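### 3.2 评测对象与现场设置

本节评测的对象是 Rovon 公司提供的夹爪套件 Dreko,以及与之配套的租用服务。套件包括一副两指夹爪、一个腕部小型相机、一块控制板和安装用的转接法兰,可装在常见的轻型协作臂上。租用服务按月计费,含远程标定和备件更换。我们从三月开始使用该套件,所用固件在整个评测期间没有更新。

评测任务是室内硬质地面的边角清理与小件拾取。选择这一任务,是考虑到厂家手册把“墙角及踢脚区域的碎屑拾取”列为套件的适用范围,而已有的公开测试大多在桌面上进行,背景单一,物体与背景的颜色差别也大。石纹地面上的纹理、孔隙和色斑与真实碎屑相近,对腕部相机的检测模块要求更高。

现场为 Jumurero 展厅的一处贴砖区域。机械臂固定在可移动底座上,底座停稳后锁死轮子,由操作员用示教器把夹爪移到墙角上方,再交由套件自带的程序执行。每次执行分为观察、接近、闭合、抬起四步,观察阶段夹爪保持张开。图 1 为观察阶段的腕部视角。 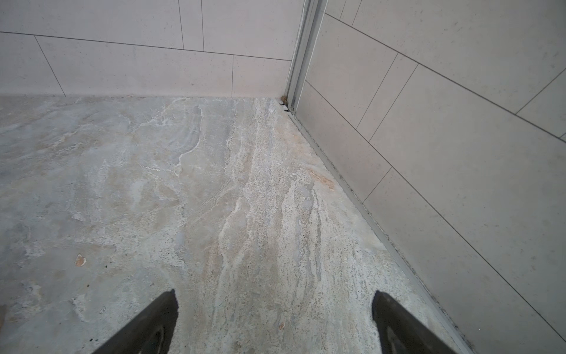

**图 1** 观察阶段的腕部相机画面。两指张开,指间无物;地面为浅色石纹饰面,两面墙交接处有竖向金属收口条,右侧墙根有细金属边条。

套件的检测模块在每次观察时输出候选目标及置信度。本次评测共执行 1,000 次,其中 904 次完成了全部四步,其余各次在接近或闭合阶段由程序自行中止。中止的判据由厂家设定,用户界面中不能修改,只能在日志里看到代码。我们按日志代码对中止的情况作了归类,最常见的一类是指尖触碰墙面或边条后力矩超限,其次是目标在接近途中丢失。

墙角处的困难主要来自几何限制。两指自下方伸入画面,张开时指尖间距较大,当目标紧贴收口条根部时,外侧手指没有足够的空间下放。图 1 中收口条底端有一小团褐色碎屑,正属于这种位置。手册建议此时把腕部绕竖直轴转动后再接近,但程序不会自动完成这一动作,需要操作员在示教器上另设路径点。我们采用的做法是为每个墙角预存 5 个腕部姿态,由程序依次尝试。

另一类问题与地面饰面有关。石材上的锈色斑迹和细小孔点会被检测模块列为候选目标,置信度有时与真实碎屑接近。图 1 左侧地面上的橙褐色小片与右墙根附近的红褐色斑迹颜色相近,单凭颜色难以区分。套件允许用户提交自己的背景图像,由服务方重新训练检测模块,每次提交上限为 500 张。我们在评测前按上限提交了一次,之后未再提交,以下结果均基于这次训练得到的模型。

关于评分方式,我们沿用 Rimkutė 协议中的拾取判定:碎屑离开地面并在抬起后仍位于两指之间,记为成功;碎屑被推移但未夹起,记为部分成功,不计入成功率。该协议原为桌面任务制定,没有涉及贴墙情形,因此我们补充了一条规定,即夹爪与墙面或边条发生接触的执行单独标记,不论拾取是否成功。标记由日志中的力矩曲线自动给出,没有人工复核。

租用服务方面,远程标定需要预约,标定期间机械臂不能执行其他任务。指尖护套属于耗材,磨损后由服务方寄送,更换时只需松开侧面螺钉,但更换后必须重新标定,否则闭合位置会有偏差。各项费用见附录 B,拾取结果见 3.3 节。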